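Festival Aguiar @festivalaguiar
Hilo informativo sobre el cambio de sede y de horarios de la edición de junio. Rogamos a las personas con entrada o abono que lo lean completo antes de escribir al servicio de atención al público. 1/12

2/12
La organización comunica que los conciertos previstos en el Auditorio Grerner se trasladan al Teatro Cosville. El informe técnico recibido desaconseja colgar en el Grerner el equipo de sonido e iluminación que requieren tres de las producciones contratadas.

3/12
El cartel se mantiene íntegro. Todas las formaciones han confirmado por escrito su participación en la nueva sede, incluida la Orquesta de Cámara Noltier, que ofrecerá el programa anunciado en su totalidad.

4/12
El aforo autorizado del Teatro Cosville es de 1477 localidades. Hasta el cierre de taquilla de ayer se habían vendido 1259 abonos, por lo que todas las personas abonadas conservan su derecho de acceso a cada una de las funciones.

5/12
Las localidades numeradas se reasignarán por zona equivalente. Quien tuviera platea seguirá en platea, y quien tuviera anfiteatro seguirá en anfiteatro. La nueva butaca figurará en la entrada electrónica, que se enviará al correo utilizado en la compra.

6/12
Las entradas impresas siguen siendo válidas, pero deberán canjearse en la taquilla del Teatro Cosville. El canje podrá hacerse el mismo día del concierto, desde las 16:00 horas.

7/12
Se habilitan 70 plazas para personas con movilidad reducida y acompañantes, con acceso directo por la puerta lateral. Las reservas ya efectuadas para el Grerner se trasladan de oficio y no requieren trámite alguno.

8/12
Horarios: apertura de puertas a las 19:00 horas y comienzo a las 20:30 horas. El concierto de clausura se adelanta a las 19:30 horas, con apertura de puertas a las 18:00. Una vez iniciada la función, solo se permitirá la entrada en las pausas.

9/12
Quienes no puedan o no deseen asistir en la nueva sede podrán solicitar el reembolso íntegro, gastos de gestión incluidos, durante 18 días naturales a partir de la publicación de este hilo. La devolución se efectuará por el mismo medio de pago.
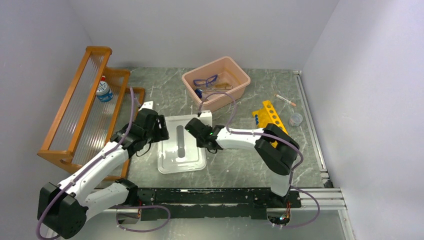 10/12
En las compras realizadas en taquilla y en efectivo, la solicitud deberá presentarse de forma presencial con la entrada original. No se tramitarán reembolsos de entradas adquiridas en canales no autorizados.

11/12
El director del festival, Anselmo Bastos, ha trasladado su agradecimiento a los artistas y a sus equipos: «Han revisado planos, ensayos y viajes en muy poco tiempo. El público escuchará los conciertos que compró, y ese era nuestro compromiso».

12/12
Las acreditaciones de prensa ya concedidas continúan vigentes. Los medios que precisen toma de sonido o posición de cámara deberán solicitarla de nuevo al departamento de comunicación, indicando concierto y número de personas.

Festival Aguiar @festivalaguiar
Añadimos una aclaración ante las consultas recibidas: el encuentro con los compositores no cambia de lugar. Se celebrará a las 12:00 horas en la biblioteca del conservatorio, con entrada libre hasta completar aforo.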